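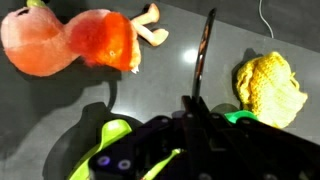
The orange fellow and the yellow knit, waiting their turn on the gray table.

21st June

Toy mending day at last! I have been looking forward to this since March, when I put the first of them in the Vetham bag and promised myself I would get to it soon. Soon took a while. There are 19 in the bag now, and I had the best morning pulling them out and deciding who goes first.

First is the orange one, no contest. I love him. Peachy body, a great shaggy mane of bright orange fur and those long skinny cream limbs with the round ends (arms or legs, I still can't decide, and I have owned him for years). He was lying on his side looking completely worn out, and I kept going over to fluff up his hair. There is a small dark spot on the peach part that I want to look at properly under the lamp. It may be a hole, it may be only a seam that has sunk in — either way I have the right thread, a spool from Jasosero that is so close to salmon I nearly cheered when I found it at the bottom of the tin.

Then the yellow knit. Oh, that yellow! Like butter left out on the counter. I had forgotten how nice the ribbing is, all those loops, and how the edge goes ruffly when you bunch it up. I want to block it flat on towels and see what size it really is. If it comes out big enough it goes on the reading chair, and if not, it can line the toy basket and the whole gang can sleep on it.

Kettle on twice before lunch. Found 7 buttons in the tin that match each other, and I have no memory of buying them. Put them aside for the bear with the missing eyes, who only needs two, so there will be spares for the rabbit's vest.

Tomorrow: more stuffing from Brernero, the soft kind, and a new pack of long needles. Mine are all bent. I also want to try brushing the mane with the old baby brush, very gently, from the ends up. I can't wait to see how big it gets.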